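Nettoyer et détartrer la vaisselle en plastique réutilisable

Fiche pratique à l'usage des structures d'accueil et des cuisines partagées
Mise à jour : octobre

Objet de la fiche

La présente fiche décrit la procédure recommandée pour l'entretien courant et le détartrage périodique des gobelets, bols et assiettes en plastique réutilisable. Elle s'adresse aux agents et aux usagers de la cuisine commune de Tratholm, ainsi qu'aux structures qui empruntent le matériel de prêt. Elle ne s'applique ni aux articles à usage unique, ni aux récipients isothermes, qui font l'objet d'une fiche distincte.

Le parc de prêt comprend actuellement 1 751 pièces. Toute pièce rendue doit avoir été lavée selon les indications ci-dessous.

Matériel nécessaire

- un bac ou un évier propre, muni d'un bouchon ;
- du liquide vaisselle sans parfum ;
- du vinaigre blanc à 8 % d'acidité ;
- une éponge non abrasive et une brosse souple ;
- un égouttoir permettant de poser les pièces retournées ;
- des gants de ménage.

Les tampons métalliques et les poudres à récurer sont à proscrire. Ils rayent la surface, et les rayures retiennent ensuite les graisses et les colorants alimentaires.

Étape 1 - Trier et vider

Séparer les pièces selon leur état : usage normal, traces de calcaire, taches colorées. Vider les restes dans le bac à compost et racler les assiettes avec une spatule souple. Les pièces fendues ou dont le bord est ébréché sont mises de côté et signalées à l'accueil. Elles ne doivent pas être remises en circulation, même après lavage.

Étape 2 - Laver

Remplir le bac d'eau chaude, sans dépasser la température supportable avec des gants, et ajouter une dose de liquide vaisselle. Commencer par les gobelets, puis les bols, et terminer par les assiettes les plus grasses. Insister sur le bord de buvage et sur le fond intérieur, où les dépôts se forment en premier. Changer l'eau dès qu'elle devient trouble.
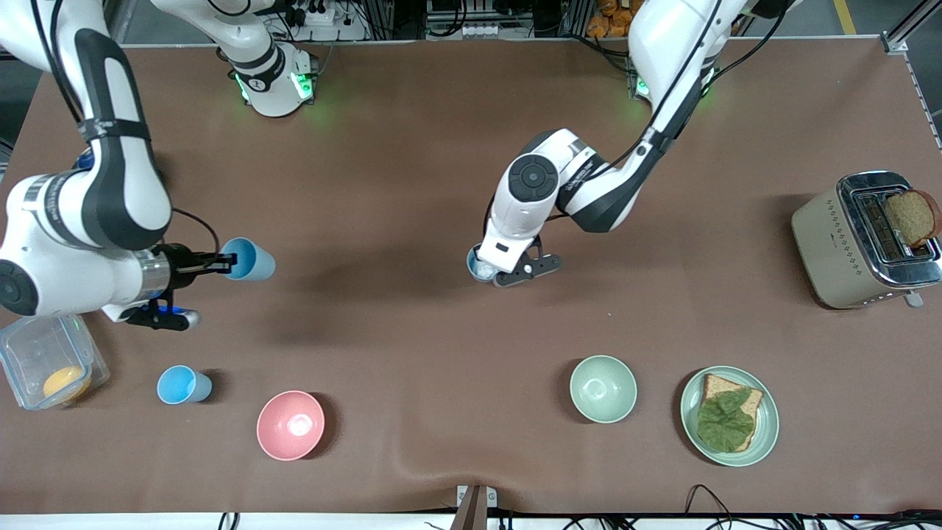
Gobelet en plastique bleu clair, couché sur le côté.

Étape 3 - Détartrer

Le détartrage est à prévoir une fois par mois, ou plus souvent lorsque l'eau du réseau est dure. À Tratholm, la dureté relevée au robinet de la cuisine est de 35 degrés français, ce qui justifie de ne pas espacer les traitements.

Verser dans le bac un volume de vinaigre blanc pour cinq volumes d'eau tiède. Immerger complètement les pièces et laisser agir une demi-heure. Les gobelets doivent être plongés ouverture vers le haut afin d'éviter la formation d'une poche d'air. Passer ensuite la brosse souple, puis rincer à l'eau claire.

Ne jamais mélanger le vinaigre avec de l'eau de Javel : ce mélange dégage un gaz toxique. Le local doit être aéré pendant toute l'opération.

Étape 4 - Sécher et ranger

Poser les pièces retournées sur l'égouttoir, sans les empiler. L'essuyage au torchon est déconseillé, sauf si le torchon sort de la machine. Une fois sèches, les pièces sont rangées par catégorie dans les caisses Brirkex, couvercle fermé, à l'abri de la lumière directe. L'empilement de gobelets encore humides favorise les odeurs et rend leur séparation difficile.

Cas particuliers

Taches de tomate ou de curry : appliquer une pâte de bicarbonate et d'eau, laisser poser une nuit, rincer. La coloration s'atténue mais ne disparaît pas toujours.

Odeurs persistantes : renouveler le bain de vinaigre, puis laisser les pièces à l'air libre une journée entière.

Lave-vaisselle : seules les pièces portant le symbole correspondant peuvent y être placées, dans le panier supérieur exclusivement. Les modèles de la gamme Lucero, dépourvus de ce symbole, se lavent à la main.

Retour du matériel emprunté

Les caisses sont à déposer au point de retour de Faltarden avant 17 heures, accompagnées du bordereau de prêt complété. Les pièces manquantes ou endommagées y sont mentionnées dans la colonne prévue à cet effet.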